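Bench tips for hand-held grippers

We pack sample kits at Varela, and last November part of the cup line went over to a machine. The people who used to set cups all shift now spend half of it with a hand-held gripper, showing the machine how the move goes. It is easier on the feet and harder on the wrist. Yesenia Xolalpa and I wrote these down for whoever starts next.

Clear the table before you start. One cup, open end up, with room on both sides for the fingers. Come in with the jaws wide and close slowly. A paper cup dents sooner than you expect, and a dented one goes in the scrap bin.
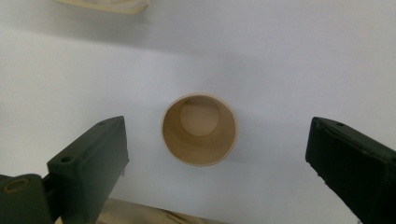
Paper cup between the open jaws, neither finger touching it.

Keep a tally on paper. A full shift used to be 600 cups set by hand. Now it is 145 good grips, and the rest of the time goes to checking what the machine packed. Rigoberto Cortés wanted the old number kept on the board for a while, and it stayed there until people stopped asking about it.
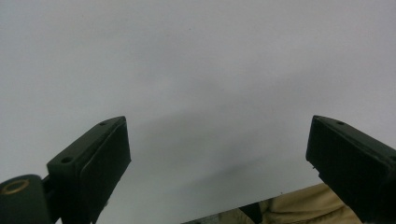

Wiping down is still our job, and it takes longer than it did with hand packing. Use a damp cloth with a drop of dish soap, then a dry one. Do it between cups, while the jaws are empty. Tiny dark specks on a pale top are easy to miss, so bend down and look across it from the side. Wipe the pads too – lint likes the corners.

Switch hands every 100 grips. Dulce Figueroa got a sore thumb in her first week and now does her checking in between, which helped. If your wrist hurts, say so and trade with someone on checking.

Look over the fingers at the start of the shift. Brush off any crumbs with an old toothbrush and see that the screws are snug.
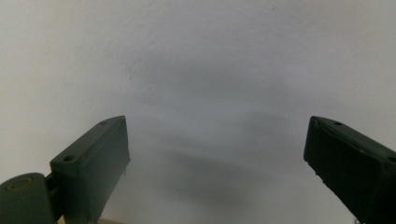 Both fingers open, nothing in the grip.

Write down anything odd, with the time, and leave the sheet on the clipboard by the sink.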